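Open Day at Flundance: How Does a Robot Learn Small Jobs?
Kids' Pages, 2021-04-10

So we went to the open day. The Flundance workshop, over on Kennedy Street, second floor, lots of stairs. Bring a snack next time.

First thing to know. A robot doesn't know what a toothbrush is. Or a table. Or "up". You were a baby once and somebody showed you stuff, over and over. Robots need that too, only way more.

How do you show a robot? You do the job yourself. Slowly. A camera sits on a gripper tool (a kind of grabber you hold in your hand) and it saves what the hands are doing. Later the computer looks at all of it and hunts for patterns. Like, fingers close, thing moves. Fingers open, thing stays put.

They do the same job 75 times. Yes, seventy five! Then they change something little and start agian.

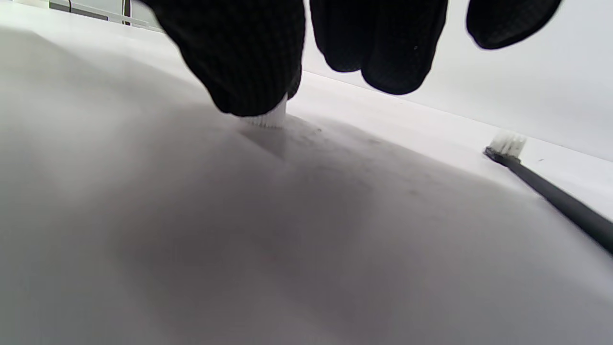 A black knit glove and a brush with white bristles, in both of these.

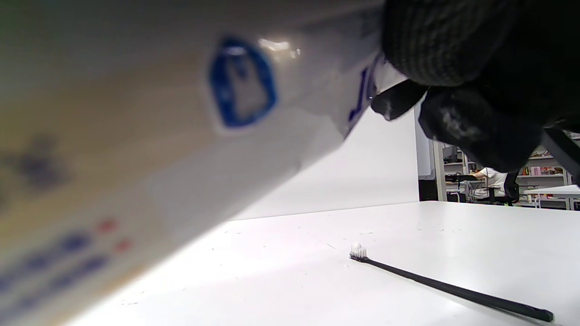 Why such small jobs? Because small is hard. Try picking up a pencil with oven mitts on. Go on, try it. Now try it with your eyes shut. A robot starts out worse then that.

Words to know:

Gripper - the part of a robot that holds things. Might have two fingers, might have more.
Demonstration - showing how a job is done.
Data - all the stuff that gets saved, pictures and numbers.

The workshop's own robot is called Vivik. Vivik has practiced on 333 demonstrations so far and still drops spoons. We saw it drop one. Big clang. Everybody clapped anyway.

Can you visit? Yep. Ages 5 and up, kids under 11 need a grown-up along. Next open day is in September. Park at the Parkard lot, it's free, go in by the side door.

Questions for Vivik's team? Write them on a card and drop it in the box by the stairs. Spelling doesn't count.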